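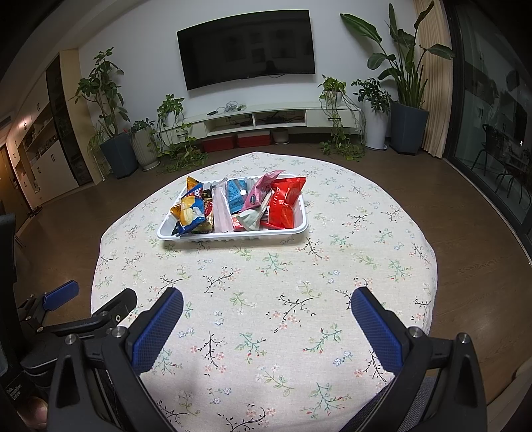 About us

Cosalton Snack Table began with a rummage in a kitchen cupboard. We wanted something to put out for friends who were coming over to watch a film, and we found half a bag of crisps, a packet of something sweet with no label we could read, and a lot of crumbs. Next time, we thought, we'd do it properly! So we bought a tray, filled it with packets standing on end like files in a drawer, and put it in the middle of the table. People loved it. They flicked through it, pulled things out, swapped them, asked where on earth we'd found the pink one. That was the whole idea, and it still is.

We now fill snack trays for homes, small offices, clubs, waiting rooms and family parties all over Cosalton and out as far as Skorkow. We're a small team and we all eat a great deal of what we sell.

What we do

You tell us who's coming and what they like, and we put together a mix of packets to suit. We bring them in a box with a plain white tray, and you can either fill the tray yourself (many people enjoy this bit more than they expect to) or ask us to do it on your table. When the tray runs low you send us a message and we bring more.

There are 33 different snacks on the list at the moment. Some are big names you'll know from any corner shop. Others come from Khoo, our favourite importer, who sends us a new price list every March with things on it we have never heard of - seaweed crackers, plum sweets, corn puffs in flavours that shouldn't work and do. We try every one before it goes on the list. The corn puffs took a whole evening and we had to open the windows.

How we fill a tray

We have strong feelings about this! Packets go in upright, never flat. If you lay them down you only see the top two, and the ones underneath get forgotten until they're out of date. Standing up, everything has its edge or its face showing and you can run a finger along the lot.

Big bags go at the ends. They're mostly air, they hold everything else up, and they spring back when someone takes a packet from the middle. Small packets go beside or behind something taller, where they make a nice surprise for whoever leans over to look. We like colours next to each other that have no business being together, so a blue beside a pink is fine by us, and a good shiny red will cheer up almost any tray.

Leave a bit of give. A tray that is rammed full looks generous but the first person to pull out a packet brings three more with it, and then there are crisps on the floor.

About the table

A round table is best if you have one, as there's no head and no far end. Put a cloth on it. We're very fond of a flowery cloth, the sort with little sprigs and leaves on a cream background, and we'd choose that over anything smart. It makes the packets look as if someone was expecting you. Patterned cloths are also kinder about crumbs than plain ones.

You don't need bowls. We used to take bowls along and they always came home clean.

Living rooms, mostly

Offices keep us busy in the daytime, but our favourite jobs are still in people's living rooms, with the telly on the wall and the plants along the skirting and everyone drifting over to the table in their socks. We do a Film Night box (salty at one end, sweet at the other), a Quiz box with nothing that rustles too loudly, and the Fillen box, named after the road our first lock-up was on, which is a lucky dip of nine packets chosen by whoever is packing that morning.

Allergies and other important things

Please tell us about allergies when you order. We keep nut snacks on their own shelf and pack them last, and every packet we supply is sealed with its ingredients printed on it. We never decant anything. If a packet arrives crushed or with a split seam, let us know and we'll swap it.

Empty packets are a nuisance and we know it. We leave a bag for them with each box and collect it when we bring the refill, and whatever can go to a soft plastics collection goes there.

Come and say hello

Our packing room is at the back of Unit 7, and you're welcome to drop in, have a look at the shelves and try whatever is open. Mornings are best. If you know of a snack we ought to be stocking, bring a packet with you - we'll put the kettle on.

Contact us | Delivery area | Allergy information | © Cosalton Snack Table | Back to top

33 shares · 7 comments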